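Homora Bedside Speaker Dock (Prundusero range)

Home > Phone Accessories > Docks and Speakers

$89.00. In stock at our Hendriks Street store, ships Friday.

The Homora dock charges your phone and plays music from it over Bluetooth. It suits a bedside table or kitchen bench where the phone's own speaker is too quiet. It takes most phones up to 300 grams, with a thin case left on.

Specifications
Colour: grey or black
Output: 19 watts
Backup battery: 2,039 mAh
Weight: 1,020 g
Inputs: Bluetooth, 3.5 mm cable
Power: wall adaptor, supplied

The backup battery runs the speaker if the power goes out, but it won't charge your phone. Expect about four hours at medium volume. The bass is modest. If you want to fill a large living room, look at the Illey tower speaker instead.

To pair, hold the centre button until the light flashes blue, then pick HOMORA from your phone's list. It remembers the last two phones. 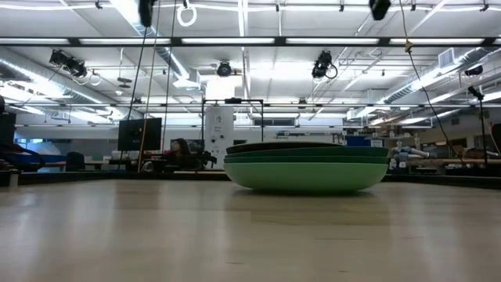 Wireless charging only works on phones that support it. For older models, use the USB port at the back with your own cable. Wipe the dock with a dry cloth and keep it away from the sink.

Warranty is 12 months. Keep your receipt. Returns are accepted unopened within 30 days, and faulty units can be brought to the counter at any time during the warranty.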